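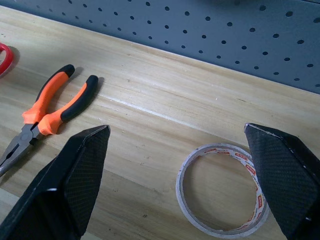 Dustemley's tool library opens Saturday!

I've been waiting for this one all summer — the old Pullano shoe shop on Gikberg Street is finally turning into a place where you can borrow a drill instead of buying one. Membership is $19 a year (I signed up the minute I heard), and there are 200 tools to pick from on day one. The first 100 people in get a free tape measure. Doors open at 9 a.m., and Vondráček Bakery next door is bringing over coffee and rolls. See you in line!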